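Pastine hand-held gripper kit: built and used in a shared workshop

14 shares | 3 comments

The Pastine kit is a hand-held gripper with two fingers and a mount for a camera. You squeeze it, pick things up, and use the recordings to teach an arm the same job. I bought mine in June as a bag of 112 parts and put it together over three evenings at the workshop where I rent a bench.

Assembly is easy until the fingers. The printed parts were clean and the brass inserts were already pressed in, and they took the screws without cross-threading. The finger slides are another matter. Both were tight out of the bag and needed filing, and the booklet gives this one line. It also shows the left slide the wrong way round on page 9. Kasov, who sell the kit, have put a corrected page on their site.

The finger pads are glued on in layers. Do one side, leave it overnight, then do the other. I rushed mine and had to peel a pad off and start again. 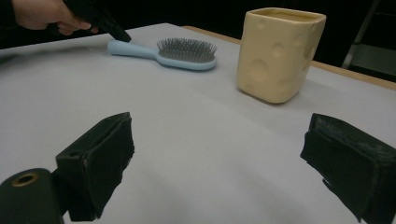
Selin Ağca
Bench tools reviewer

For testing I kept to household things on a plain pale covering. The light blue hairbrush is awkward because the handle is smooth and rounded, and it turns in the fingers if you take it too near the end. Gripped close to the head it stays put. The cup shaped like a block of cheese is glazed and has dimples in its sides, so the pads need to land on a flat part. Square on, it lifts well. At a slant it slips.

The black finish marks easily and pale scuffs show up on it. It makes no difference to the grip. Spare pads come in packs from Skilico and fit without trimming.

My longest session gave 1028 recordings, and the trigger was still smooth at the end of it. My wrist was less happy. The weight sits too far forward and a longer handle would help.

I would buy it again, but I would want the slides sorted before it left the factory. If you don't own a set of small files, add them to the order.

3 comments | Share this review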